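Cosmetic Product Development, Unit 6
Anhydrous Lip Products: Structure, Pouring and Stability
Notes prepared by Adwoa Aidoo. Lab section: Sivaprasad Rai.
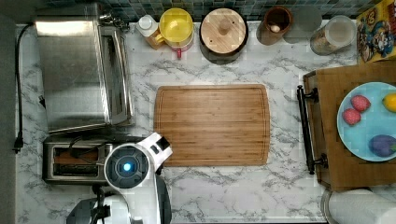
6.1 Scope

These notes cover stick and pot balms with no water phase. Lip gloss is treated in Unit 7. Tinted balms are included only where the pigment changes the set of the stick. Read the Unit 3 notes on waxes first if you missed that week.

6.2 What holds a stick together

A balm stick is a wax network with oil trapped in it. The wax melts into the oil on heating and comes out again as fine crystals on cooling. Many small crystals that touch each other give a firm, smooth stick. A few large ones give a grainy stick that breaks under light pressure.

Main groups of ingredients:

Structuring waxes: beeswax, candelilla, carnauba, ozokerite. Carnauba raises the melting point sharply at low levels and becomes brittle above them.
Butters: shea, cocoa, mango. They add body but bring their own crystal problems (6.4).
Liquid oils: castor, jojoba, caprylic/capric triglyceride. Castor oil wets pigment well and is thick enough to slow settling.
Minor items: antioxidant, flavor, sweetener, color.

Flavor must be oil soluble. Water-based food flavors separate out and leave beads on the surface. Check the supplier's stated limit for lip use, as it is often lower than the limit for skin.

6.3 Lab batch

The class formula makes 550 g. Weigh everything before heating.

1. Melt the waxes with the castor oil. Hold until no solids are visible.
2. Add the butters. Stir slowly to keep air out.
3. Add the remaining oils and the antioxidant.
4. Cool to the pour temperature on your sheet. Add flavor last.
5. Pour into tubes in one pass. A second pour leaves a seam.
6. Leave undisturbed until set. Cap only when fully cool.

Record the pour temperature for each tray. Two groups left it out last term and their hardness data could not be used.

6.4 Common faults

Graininess. Usually shea butter cooled too slowly. Remelt fully and cool faster.

Sweating. Drops of oil on the stick. The wax blend does not hold the oil. Change the wax mix before raising the total wax.

Center hole. The outside sets first and the core shrinks. Warm the tubes before filling, or pour at a lower temperature.

Bloom. A pale film on the surface, common with cocoa butter after warm storage.

6.5 Case: Plurkura pot balm

Plurkura sold a mint pot balm made under contract by Brarnetti. After a change of candelilla supplier, 1,077 pots were returned for sweating. Retained samples from 19 lots were compared. Every lot made with the new wax showed oil on the surface after heat cycling; none of the older lots did. The melting point of the new wax was inside the specification, which had no limit for oil retention. One was added in May.

Points for discussion:
Which incoming test would have caught the change?
Is melting point alone a useful specification for a natural wax?

6.6 Report

Submit through Skillgate. Include the batch sheet, cooling notes, hardness readings and one page on faults seen. The report carries 60 marks. Tala Najjar grades the morning section and Seidu Bonsu the afternoon section.

Reading: Unit 6 packet, parts 1 and 2. Part 3 is optional.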